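4.2 Grasping of unfolded garments with the parallel-link gripper

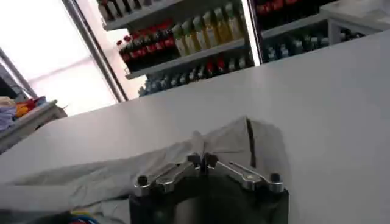

The comparison in Section 4.1 used flat, folded cloth only. We repeated it with garments dropped on the table without any arrangement, as this is the condition in which the two grippers differ most. Both were fitted to the same arm and driven by the same controller, so that closing speed and wrist path were held constant. The Ferier gripper closes through a pair of linkages and has narrow fingertips; the Erkden gripper moves its fingers on a straight slide and has wide, padded ones.

Each trial began with the arm at the same height above the table. The operator, Pieter Mulder in all cases, chose a raised fold and brought the fingers down on either side of it. The wrist camera was the only view given to him. A trial was scored as a success if the cloth stayed in the fingers while the arm rose and held still. We ran 208 trials, divided equally between the grippers.

Figure 9 shows the Ferier gripper with its fingertips almost closed and a small fold of pale fabric pinched up between them. The linkages lie well inside the camera view, but the fingertips and the cloth at the point of contact remain visible.

Two kinds of failure were common. In the first, the fingers met above the fold and closed on nothing. This happened more often with the Erkden gripper, whose pads hid the cloth from the operator during the last part of the descent. In the second, the fingers took hold of a single layer, which then slid out under the weight of the garment. Narrow fingertips made this worse — the Ferier gripper lost more of the heavier garments than of the light ones.

Raising the closing force reduced slipping for both grippers but left marks on thin cloth, and we returned to the lower setting after 3 garments had been marked. The camera mount was left unchanged throughout. Tilting it towards the fingertips would give a better view of the contact, at the cost of the wider view used for choosing a fold. The effect of this change on the Hirnska controller is treated in Section 4.3.

Figure 9. Ferier gripper closing on a fold of a crumpled garment, seen from the wrist camera.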